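Ticket: Basket task, success label disagrees between overhead and wrist views
Project: Eltetti (two-arm cloth handling)
Site: Vunadthorpe lab, cell with tiled walls
Opened by: Zineb Shawky
Assigned to: Corina Ortner
Status: closed, one follow-up left open

Problem as reported

The success classifier for the basket task gives different answers depending on which camera it reads. On the August batch the overhead model marked 100 episodes as finished where the wrist model marked them unfinished. I relabelled a handful by hand and the wrist model was right more often, but not every time. We can't report the policy result until we know which label to trust.

Setup is unchanged from the last batch. Both arms on the front rail, white basket near the middle, cloths as the target items, mug tree and blue-and-white bowls left in as distractors. 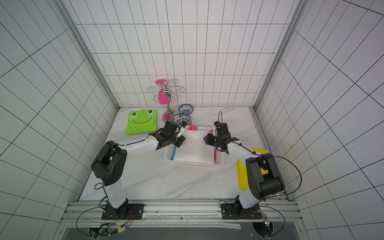 Training set for the classifier is 1640 labelled frames. Overhead and wrist models were trained separately with the same settings, and the Saber config file is attached to the run.

Steps taken

1. Checked time sync between the cameras. (Corina) Offset was under one frame on every episode I opened. Not the cause.

2. Re-ran both models on the same episodes with a fixed seed. Same disagreement, same episodes.

3. Sorted the disagreements by which cloth was in the basket. The frog cloth and the yellow one come up most when they are in together. From the wrist the green covers a lot of what is under it, and the yellow only shows as a strip at one side.
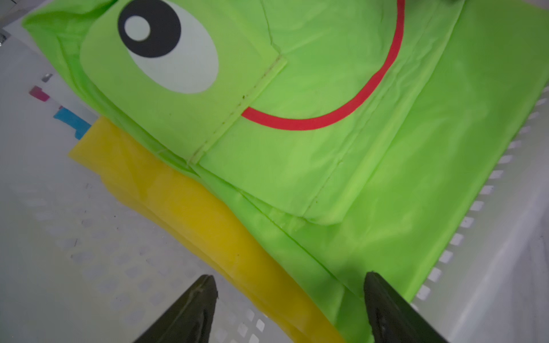
4. Looked at how the labels were written. The guide says "item in basket" and stops there. Two of us had read it differently. Zineb counted a cloth as in if any part was inside the rim. I counted it only if the gripper had let go and nothing hung outside.

5. Pulled the frames where a gripper is still down on the cloth. The overhead model calls nearly all of these finished. It seems to have learned "colour inside the rim" and takes no notice of the arm.

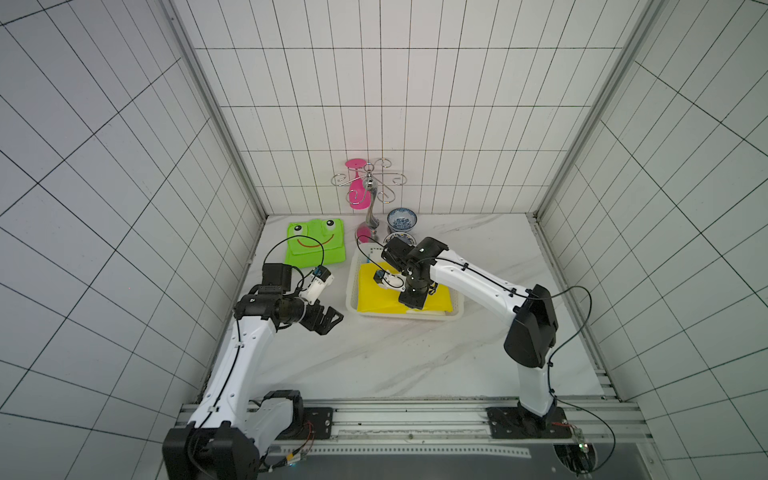 Zineb, can you confirm whether the old labels had a separate class for contact? I can't find one in the Semlow export.

Reply (Zineb): No, there was never a contact class. We dropped it early on to save labelling time. I agree it should go back in.

6. Added two fields to the label guide: "gripper in contact" and "cloth over rim". Relabelled the 100 disputed episodes with both fields, one pass each, then compared. We differed on 2, both with white cloth against the white basket.
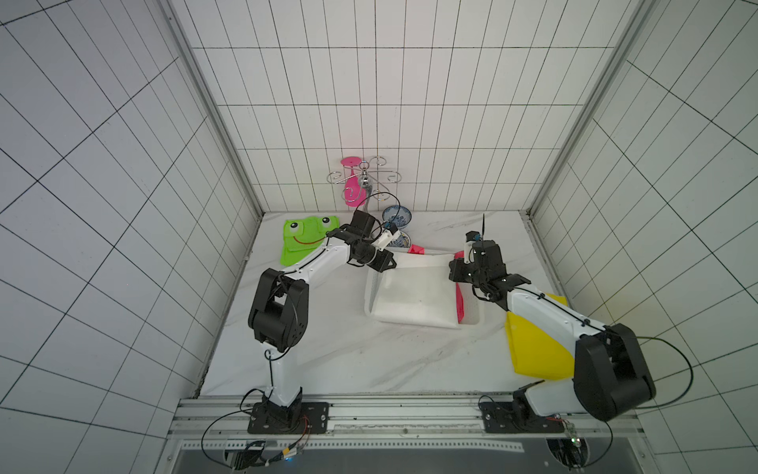
7. Retrained both models on the new labels. The disagreement fell to 30 episodes. Most of what remains is the white cloth, where the overhead model still misses material hanging over the near edge.

Outcome

Cause was the label guide. The cameras and the training code are fine. For the write-up we will use the combined label (finished only if both models agree) and list the remaining episodes separately as undecided. The earlier success rate should not be quoted, as it came from the overhead model alone.

Follow-up, still open: try a basket in another colour and see if the white cloth errors go away. Zineb to order one. Please keep the old basket in the cell until the current batch is complete.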